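Jokora Home Help > Kitchen and Storage > Dry goods

Can I decant snacks and packets into clear tubs or should they stay in their own bags?

Asked in December, 342 views

Sorting out the dry stuff before family descend. Bought a set of square plastic tubs from Dekstead, clear body, black lid with a see-through window in the middle. Really like them, you can see whats in there without opening. My question is what to do with the packaging.

At the moment I'm shoving the whole bag in, crumpled up, lid on. Works but it looks a mess and I lose half the space. If I tip everything out loose I lose the label, so no date, no ingredients, and one of us has a sesame allergy so that does matter. Some of it is imported and I can't read the packet anyway, I go by the barcode and look it up.

Also have a big rounded white pack with film on it, Chinese writing and a red stamp on the front. Won't go in any of the tubs I've got. Leave as is? Cut the film off? No idea.
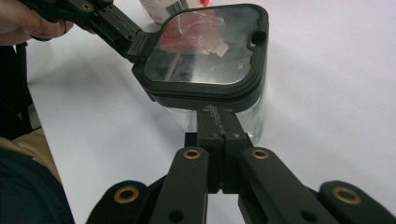
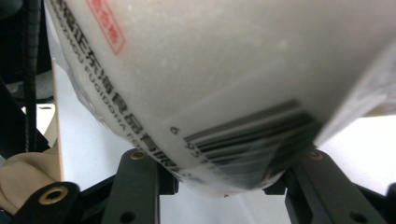 First pic: tub with the bag still in it. Second: the white pack, barcode side.

Shelf is 35 cm deep if that helps. Don't want to buy more tubs unless I have to.

3 answers

Answer 1 (accepted, 5 votes)

Keep the bag in for anything you open a bit at a time. The tub isn't a proper seal on most of these, it keeps crumbs in and moths out and thats your lot. Bag folded over, clip on it, then lid. Crisps and crackers go soft in no time otherwise.

For stuff that gets eaten quickly, or things like rice and pasta, tip it out. Wipe the tub and let it dry right through first, overnight if you can. Don't top up old with new, finish it then refill.

Labels. Cut the panel off the packet with the ingredients and date, plus the barcode in your case as you use it for looking things up. Tape that flat on the BACK of the tub. Front stays tidy and you can still turn it round and check. Don't put it inside with the food, the ink side ends up greasy and bits stick to it.

With an allergy in the house I'd go further. One tub for sesame things, marked on the lid edge (the black bit, white paint pen shows up fine, sticky labels peel), and it never gets used for anything else. Wash it seperately. I had two identical tubs and mixed the lids up, which was a whole afternoon of throwing food away.

If the crumpled look bothers you, push the air out and roll the bag down from the top so it lies flat under the window. Takes ten seconds. You'd be surprised how much more goes in.

Big white pack, leave it. No point taking film off until you're going to use it. Stand it at the back, barcode facing out so you're not wrestling it round each time.

Comment: thank you, the back of the tub idea is so obvious now. Doing it tonight

Comment: do check the date format on imported stuff before you copy it down, year often comes first. Caught me out with a jar of something

Answer 2 (2 votes)

Just tip it all out, life's too short. Take a photo of the packet on your phone before you bin it. Done. I've got 3061 photos of packets and cats.

Comment: ok but would you find the right one when a guest is asking if theres sesame in it

Comment: fair

Answer 3 (0 votes)

Are they the Skarero ones? Mine went cloudy in the dishwasher. Lids warped too and now they don't click on. Hand wash only, lukewarm, soft cloth on the window part or it scratches.

Don't know about the food side, sorry. For the big one try a shallow tray, Hodžić on the market has them in the odd bits basket by the till. Slide the tray out and you can get at whatever's behind.

Comment: not Skarero, Dekstead. But good to know, hadn't washed them yet. Will do by hand

Related questions
How do I get the smell of curry powder out of a plastic tub
Flour moths, do I have to throw everything
Best pen for writing on black plastic lids
Clips or elastic bands for open packets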